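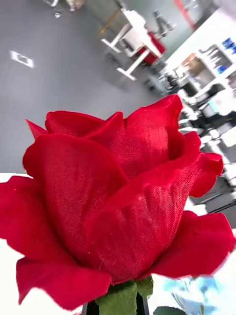
Fabric rose, red, up close.

How do I clean fabric flowers without wrecking them?
Posted by drarnis_attic, 2025-09-26

Hi everybody! I inherited a big box of fabric flowers from my aunt, who did table decorations for weddings for ages, and I'd love to use them for a dinner at home. Roses mostly, plus some peonies and a lot of loose leaves on wire. They've been in an attic since who knows when and they're dusty. I don't mean a light film either, on the pale ones you can see a gray line wherever one petal sits on top of another.

I tried one white rose under the kitchen faucet and it was a mistake. The petals went limp, the edges frayed more than they had before, and a brown stain came up from the middle (glue? rust from the wire?). So I've stopped until I know what I'm doing.

What I want to know is whether there's a dry way to do this that really gets down into the folds, and whether the red ones will bleed if I do have to get them damp. Also, how do you get the shape back in a flower that's been squashed flat? The whole bottom layer of the box is pancakes. I've got a hair dryer, a steam iron and a lot of patience, but I'd like to not spend much. Thanks!!

wunden_stitches

Oh, I love this kind of job. I used to make hat trimmings and I still buy old flowers in lots at flea markets, so I've cleaned piles of them.

Start dry and stay dry as long as you can. Put your hair dryer on the cool setting, hold the flower upside down by the stem and blow across it from arm's length, outside if possible, you'll see why. Then take a soft makeup brush, a cheap fluffy one, and work from the center out, always toward the edge of the petal. If you brush back toward the center you push the dust into the bottom of the cup and you catch the frayed threads and pull them longer. For the deep folds I switch to a small dry paintbrush with the bristles cut short.

If there's still gray after that, get one of those soft white makeup sponges, the wedge kind, and dab. Don't rub! Rubbing leaves shiny spots on cotton and fuzzy spots on satin.

About the red: assume it bleeds. Some reds don't, but old ones very often do, and you can't tell by looking. Wet a cotton swab, press it on the underside of a petal near the stem, and count to 16. If there's any pink on the swab, that flower never gets wet, end of story. If it's clean, you can go over the petals with a barely damp cloth, one at a time, and hang it head down to dry.

Your white rose sounds like it had a starch finish. That's the stiffening that keeps the petals curled, and water takes it right out. Let it dry completely, then mist it with spray starch and shape it with your fingers while it's tacky. The brown is probably the wire, and I've never had any luck getting that out. I'd put that one at the back of the arrangement.

For the pancakes, steam is your friend. Boil a kettle, hold the flower a good hand's width above the spout (watch your fingers, steam burns are nasty), give it a few seconds and then open the petals one by one. Roll the edges outward over a pencil or a knitting needle and hold until they cool. Do the outer petals first. Skip the steam on any red that failed the swab test, and go easy if the flower is glued, because the glue softens and the whole head can slide down the stem. Ask me how I know!

festholm954

Put them in a bag with salt and shake it. Works on mine.

illes_and_the_cat

Salt is okay for the cheap plastic-y polyester ones, and I do it too, but I wouldn't on anything old. The grains get stuck in the folds, and then in February when the heating's on and the air's dry they drop out all over your tablecloth for 2 weeks. Also it scratches satin. If you do try it, use coarse salt and a paper bag, and tap the flower upside down afterward.

Everything wunden_stitches said about the brush is right. I'd only add that polyester doesn't like the kettle as much as cotton or silk does, it can shrivel. Pull one thread from a raw edge somewhere hidden and burn it over the sink with tweezers. If it melts into a hard little bead it's synthetic, so keep the heat low and give it less time.

And store them standing up this time! I push mine into a block of foam inside a lidded box, with tissue between the heads.

drarnis_attic

Thank you both! Did the swab test on 13 of the reds tonight and 2 came up pink, so those are staying dry. The makeup brush is great. I haven't been brave enough for the kettle yet.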